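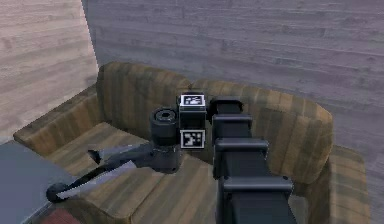 줄무늬 소파와 검은 로봇 팔, 렌더링 화면

공방 노트 / 5월, 오전 9시부터
인형 옷 이염 시험, 두 번째

지난번 시험은 조건이 뒤섞여서 결과를 믿기 어려웠다. 진한 남색 면 조끼를 입혀 둔 Josora 몸체의 겨드랑이와 허리에 푸른 얼룩이 올라왔는데, 원단 문제인지 실 문제인지 안감 문제인지 가려지지 않았다. 이번에는 원단만 따로, 실만 따로, 안감만 따로 붙여 본다. 몸체는 깨진 팔다리와 반품 몸통에서 나온 조각을 쓴다. 새 몸체는 쓰지 않는다.

준비한 것
- Josora 비닐 조각, 밝은 피부색. 전부 같은 색으로 골랐다. 중간 피부색은 얼룩이 잘 안 보여서 뺐다.
- 남색 면 벨벳, Hashemi에서 받은 것
- 남색 면 평직, Hashemi에서 받은 것
- 검정 폴리에스터 새틴, 창고 재고. 구입처 기록 없음
- 와인색 울 혼방, 창고 재고
- 60수 아사 흰색, 안감용
- 재봉사 남색, 검정, 와인색
- Cimen 염료로 우리가 직접 물들인 면 조각. 진남색과 진녹색
- Sitero 고착제
- 유리판, 랩, 고무줄, 누름돌 대신 쓰는 다리미판 받침쇠

비닐 조각은 중성세제로 닦고 미지근한 물로 헹궈 밤새 말렸다. 알코올로 닦은 조각도 따로 만들었다. Tülin Karakaya가 알코올로 닦으면 표면이 살짝 거칠어져서 색이 더 잘 먹는다고 했고, 나는 차이가 없을 거라고 봤다. 같이 넣어서 보기로 했다.

조각 표시는 뒷면에 연필로 한다. 네임펜은 안 된다. 지난번에 네임펜 글씨가 비닐 속으로 번져서 얼룩인지 글씨인지 헷갈렸다.

시험 방법

원단을 조각보다 조금 크게 잘라 비닐 위에 얹고, 유리판으로 덮고, 고무줄로 묶는다. 마른 상태로 한 벌, 분무기로 한 번 적신 상태로 한 벌. 적신 쪽은 랩으로 싼다. 건조 선반 맨 아래 칸에 두고 닷새를 기다린다. 창가 쪽은 햇빛이 들어서 쓰지 않는다.

우리가 물들인 면은 세 가지로 나눴다. 염색 후 찬물 헹굼만 한 것, 헹굼 뒤 Sitero에 10분 담근 것, 60도 물에 세탁한 뒤 Sitero에 10분 담근 것. 고착제 농도는 통 뒷면에 적힌 대로 했다. 예전 노트에는 두 배로 진하게 쓴 기록이 있던데 그때는 원단이 뻣뻣해져서 주름이 예쁘게 안 잡혔다. 이번에는 손대지 않는다.

재봉사는 비닐 조각에 여섯 바퀴씩 감았다. 실은 실제로 솔기에서 몸체에 닿는 면적이 좁지만 팽팽하게 당겨진 채로 닿는다. 그래서 감을 때 조금 힘을 줬다. 힘을 똑같이 주는 방법이 없어서 이 항목은 참고만 할 것.

닷새 뒤 결과

마른 상태

면 벨벳: 눈에 띄는 얼룩 없음. 털이 조금 묻어 나왔는데 테이프로 떨어졌다.
면 평직: 아주 옅은 푸른 기. 흰 종이 위에 놓고 봐야 보인다.
폴리에스터 새틴: 없음.
울 혼방: 없음.
Cimen 진남색, 헹굼만: 옅은 얼룩. 원단 올 모양이 그대로 찍혔다.
Cimen 진남색, 나머지 두 가지: 없음.
Cimen 진녹색: 세 가지 모두 없음. 의외다.

적신 상태

면 벨벳: 가장자리에 푸른 띠. 가운데는 거의 깨끗하고 물기가 모인 쪽만 진하다.
면 평직: 전체가 푸르다. 지난번 조끼 얼룩과 색이 같다.
폴리에스터 새틴: 없음. 다만 랩 안쪽에 회색 물방울이 있었다. 다시 볼 것.
울 혼방: 분홍색 얼룩, 넓고 흐리다.
Cimen 진남색, 헹굼만: 가장 심하다. 손톱으로 긁어도 그대로.
Cimen 진남색, 찬물 헹굼 뒤 고착: 옅은 얼룩.
Cimen 진남색, 더운물 세탁 뒤 고착: 없음. 조각 네 개 모두 없음.
Cimen 진녹색, 헹굼만: 노르스름한 얼룩. 녹색이 아니라 노란색이 먼저 빠져나온 듯하다.
Cimen 진녹색, 나머지 두 가지: 없음.

재봉사는 남색만 자국이 남았다. 가는 선이 조각을 따라 돌아갔다. 검정과 와인색은 적신 쪽에서도 깨끗했다. 남색 실은 면사이고 나머지는 폴리에스터사다. 지난번 조끼는 남색 면사로 박았으니 겨드랑이 솔기 얼룩은 실 탓도 있다고 봐야 한다.

알코올로 닦은 조각: Tülin 말이 맞았다. 같은 면 평직을 올린 두 조각을 나란히 놓으면 알코올로 닦은 쪽이 한 단계 진하다. 내가 틀렸다. 앞으로 몸체 세척은 중성세제만 쓰고, 세척대 옆에 있는 알코올 병은 접착제 제거용으로 표시를 바꿔 둔다. 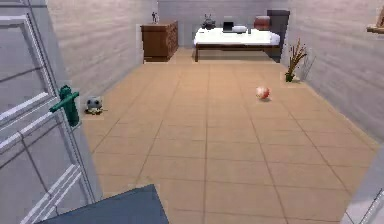 안감 쪽은 생각보다 복잡했다. 흰색 60수 아사를 원단과 비닐 사이에 한 겹 끼우면 마른 상태에서는 어떤 원단이든 얼룩이 없었다. 적신 상태에서는 아사가 물을 빨아올리면서 색도 같이 끌고 왔고, 헹굼만 한 Cimen 진남색은 아사를 통과해 비닐까지 갔다. 얼룩이 늦게 생길 뿐 막아 주지는 못한다. 안감만 믿고 원단 세탁을 건너뛰면 안 된다.

두 겹으로 해 봤더니 이번에는 비닐까지 가지 않았다. 그런데 이 크기의 옷에서 안감 두 겹은 허리가 너무 두꺼워진다. 샘플 조끼를 입혀 보니 앞여밈이 뜨고 팔이 옆구리에 붙지 않는다. 치마라면 모를까 상의에는 못 쓴다.

얼룩 빼기

얼룩이 든 조각을 버리기 아까워서 몇 가지 해 봤다.

과산화벤조일이 든 연고를 바르고 랩으로 싸서 창가에 뒀다. 사흘째 옅은 얼룩은 없어졌고 진한 얼룩은 절반쯤 남았다. 바른 자리의 피부색이 주변보다 조금 밝아졌다. 얼굴에는 쓰지 말 것. 몸통도 옷에 가려지는 자리만.

멜라민 스펀지는 얼룩에 아무 효과가 없고 표면 광택만 죽었다. 이건 지난 노트에도 적혀 있는데 또 해 봤다. 다음 사람은 하지 말기를.

베이킹소다 반죽도 효과 없음.

수리 대장 1,101번 몸체에는 아직 아무것도 하지 않았다. 허벅지 안쪽에 검은 스타킹 자국이 넓게 있고, 손님이 얼룩을 얼마나 오래 뒀는지 모른다고 했다. 연고를 쓰기 전에 무릎 뒤쪽에서 먼저 시험하고, 색이 밝아질 수 있다는 얘기를 손님에게 미리 해야 한다. Tülin이 연락하기로 했다. 답이 오기 전에는 손대지 않는다. 상자에 쪽지를 붙여 뒀다.

원단별 처리 기준 (다음 시험까지 임시)

남색 면 평직은 재단 전에 더운물 세탁을 하고 고착제에 담근 다음 다시 헹군다. 헹굼물이 맑아질 때까지. 수축이 꽤 있으니 본을 대기 전에 다림질까지 끝낸다.
면 벨벳은 더운물에 넣으면 털이 눕는다. 찬물에 고착제만 쓰고 뒤집어서 말린다. 적신 시험을 한 번 더 해 봐야 한다.
울 혼방은 당분간 안감 있는 외투에만 쓴다.
새틴은 랩의 회색 물방울이 뭔지 알기 전까지 보류.
남색 면사는 인형 옷에 쓰지 않는다. 서랍에서 빼서 소품용 상자로 옮겼다.

진열용으로 나가는 옷에는 쪽지를 넣자는 얘기가 나왔다. 진한 색 옷은 오래 입혀 두지 말고, 여름에는 벗겨서 따로 보관하라는 내용. 문구는 짧게. 지난번 쪽지는 너무 길어서 아무도 안 읽었을 것 같다.

옷본 68번 관련 메모

시험 사이에 시간이 남아서 옷본 68번, 높은 깃 드레스를 손봤다. 어깨가 자꾸 뒤로 넘어가던 것. 뒤판 어깨선을 시접 반만큼 내리고 앞판을 그만큼 올렸더니 깃이 똑바로 선다. 소매산 여유분은 그대로 두었다. 이 크기에서는 홈줄임을 넣어도 벨벳 두께 때문에 티가 안 나고 바느질만 힘들다. 다음에 줄여 볼 생각.

깃 안쪽에 닿는 목 부분이 문제다. 몸체에서 가장 오래 눌려 있는 자리가 목인데 깃 안감은 한 겹밖에 못 넣는다. 깃 안쪽만 흰색이나 생성색 원단으로 바꾸면 어떨지. 옆에서 보면 흰 선이 조금 보이지만 옛날 옷에는 그런 깃이 많으니 괜찮아 보인다. Tülin은 레이스를 둘러서 선을 숨기자고 한다. 레이스 풀기가 비닐에 묻는지는 따로 봐야 한다.

등 여밈은 똑딱단추를 세 개에서 네 개로 늘렸다. 허리 쪽이 벌어지는 것은 없어졌는데 입히고 벗기기가 번거롭다. 금속 단추가 비닐에 직접 닿지 않게 밑덧단을 넓혔다. 예전에 녹이 옮은 몸체가 있었고 그 자국은 끝내 못 뺐다.

실수한 것

적신 시험의 와인색 울 조각 하나를 고무줄 없이 올려 뒀다. 유리판이 밀려서 한쪽만 눌렸다. 결과에서 뺐다.
Sitero 통 뚜껑을 덜 잠가서 선반에 조금 흘렀다. 닦았지만 끈적임이 남아 있다. 그 칸에는 원단을 놓지 말 것.
마른 상태의 폴리에스터 새틴 조각 뒷면에 표시를 안 했다. 새틴이 하나뿐이라 알아봤지만 다음에는 붙이기 전에 먼저 쓰기.

다음에 할 것

새틴 다시. 이번에는 랩을 새것으로 쓰고 원단 없이 랩만 씌운 조각도 하나 둔다.
벨벳을 찬물 고착한 뒤 적신 상태로 닷새.
스타킹용 검정 니트. 손님 물건에서 제일 많이 나오는 얼룩인데 이번 시험에 빠졌다.
레이스 풀기.
Hashemi에 남색 평직의 염색 방식을 물어볼 것. 답이 오면 이 쪽 아래 여백에 적는다.
시험 조각은 버리지 말고 봉투에 넣어 같은 선반에 보관. 한 달 뒤에 한 번 더 본다. 얼룩이 속으로 가라앉아 늦게 올라오는 경우가 있었다.

오후 5시에 정리 끝. 유리판은 씻어서 싱크대 옆에 세워 두었고, 연고 바른 조각은 아직 창가에 있으니 치우지 말 것.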